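Verkix adjustable bench, review after a summer of use

Bought this in July, been meaning to write it up since then. Short version: decent bench, bad instructions, one part I'd change. Long version below, skip around.

Background. Home gym, one half of a garage, other half is still boxes and a chest freezer. Had an Otari flat bench before this for years. Nothing wrong with it, just flat. Shoulders started complaining on flat press and a guy I train with, Belmiro Coelho, told me to go to a low incline and leave it there for a few months. So, needed something that adjusts. Looked at three. The Ibarra was nice but way too tall for me, feet dangling, no thanks. The Suler was cheap and wobbled in the store, and if it wobbles in the store it's going to wobble with a bar over your face. Verkix was in the middle. $186 plus shipping, and shipping hurt.

Delivery

One big box, heavy, left at the bottom of the driveway. Corner was crushed. Nothing inside was bent, foam blocks did their job. Bolts come in a blister card with the sizes printed on it, good. Two of the washers were missing. Emailed them, got an answer the next day from a Soledad Gallardo in parts, washers showed up in a padded envelope a week later. By then I'd used some from the coffee can. No complaints about the service, she was nice about it.

Assembly

The instructions are a folded sheet with drawings the size of a stamp. Step 4 shows the back support going on in one direction and step 5 shows it the other way round. Step 5 is right. I did it by step 4, tightened everything, then had to take it all apart agian. Took me most of an evening. Would of been under an hour with a proper drawing.

Leave every bolt finger tight until the whole thing is standing. Then tighten from the floor up. Then go over them again after the first week, mine had all loosened a little.

You need two wrenches of the same size and they give you one. Annoying. Use your own socket for the other side.

Using it

Flat: good. Solid, no side to side. Pad is firm, firmer than the Otari, took a couple sessions to get used to and now the old one feels like a couch. There is a gap between seat and back when it's flat and yes you feel it, right at the bottom of the spine. Scoot up toward the head end a bit and it goes away. Tall people may not have room to scoot.

Low incline: this is what I bought it for and it's the best thing about it. First notch is low enough to still feel like a press and shoulders are much happier. I stay there for nearly everything now. Pressing, rows with my chest on the pad, curls.

Higher incline: fine. Seat needs to come up or you slide. Seat only has a few positions and I wanted one in between the middle two. Top one jams your knees into your stomach on the way down.

Upright: don't love it. Overhead work with dumbbells and you can feel a tiny rock backward when you kick the weights up. Never gone anywhere, just not confidence inspiring. I do those standing anyway.

Listed limit is 651 pounds, you plus the weight. I am nowhere near that and will not be testing it.

The part I'd change

The adjustment. You have to lift the back pad with one hand and move the support with the other and it drops into the slot with a clang. Works, holds, very secure once it's in. But it's a two handed job and you have to look at what you're doing, and there's a pinch point that got the side of my thumb once in the first week. Blood blister. Keep your fingers out of there. If you have kids who come in the gym, think about that one. A pop pin would be slower but safer.

Also the label on the angle slots was a sticker. Was. Came off in the heat. I put a dab of white nail polish by the slot I use, works better than the sticker did.

Noise

Squeaked for the first month. Drove me nuts. Tried oil on the hinge, no change. It was the bolt under the seat. Backed it off, put a nylon washer on, tightened, gone. If yours squeaks try that before you write in.

Upholstery

Vinyl, kind of grippy, which helps on incline. Shows chalk like crazy. Stitching still good, no splits. Sweat sits on top and doesn't soak in so you have to wipe it down every time or it gets tacky. Plain water and a bit of dish soap on a rag. I tried one of those gym sprays and it left a film and smelled like a dentist, went back to soap. Don't use anything with bleach. The crease by the hinge collects dust and lint and whatever else, old toothbrush gets most of it out.

Moving it around

Heavier than it looks. Has wheels on one end, little hard plastic ones, OK on smooth concrete and useless on rubber mats. I end up walking it, one end then the other. Doesn't fold. Doesn't stand on end either, I tried, it tips. If you need to park a car in there every night, get something else.

Other opinions so it's not just me

Belmiro tried it, he is a lot bigger than I am. Liked the firmness, said the pad could be wider at the shoulders. Fair. My neighbor Remedios uses it for step ups and hip thrusts, thinks it's a hair too tall for hip thrusts. Also fair, most of them are.

Versus the others, quick

Otari flat: still the better flat bench. Lower, no gap. Kept it for a while then sold it, no space.
Ibarra: better made, smoother adjustment, too tall, costs a lot more.
Suler: no.

Would I buy it again

At what I paid, yes. I saw it listed higher since and at that price I'd save up and look harder at the Ibarra, assuming your legs are longer than mine. Main things you're getting are a really good low incline and a frame that doesn't move. Main things you're putting up with are the clangy adjustment and those instructions.

4 out of 5. Lost one for the thumb.

Update, 1 October 2023: few people asked so adding it here. Yes the bolts have stayed tight since the second go round. No I haven't bought the leg attachment, reviews on it are mixed and I have nowhere to put it. Vinyl still fine. Person who asked if it fits inside a standard rack, mine does with room on both sides, but measure yours first, racks are all over the place. And for whoever asked about the smell out of the box, yes, strong, gone in a few days with the garage door open. Will update again if anything breaks.

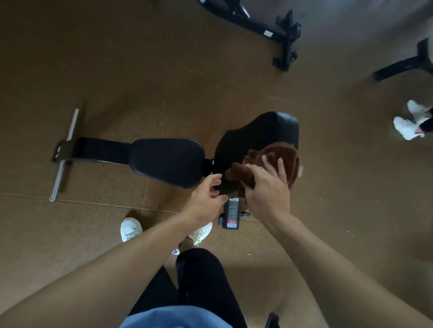
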